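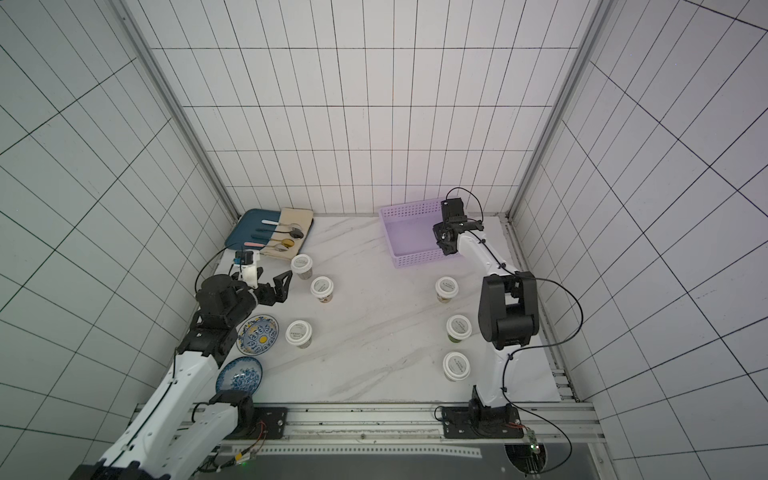 Fig. 2. Both arms at the marble bench, with the jars, plates and basket.

Houshang Naseri and I drove the arms by hand to record examples for Plerunico, our learning program. The plan says 4000 runs by July. We have 30 – and I doubt more of the same will help. The jars all have white lids, so it may learn lids and little else. Two of us did all the driving, and our habits are in the data too. I'd vary the jars before recording any more.

2 shares
0 comments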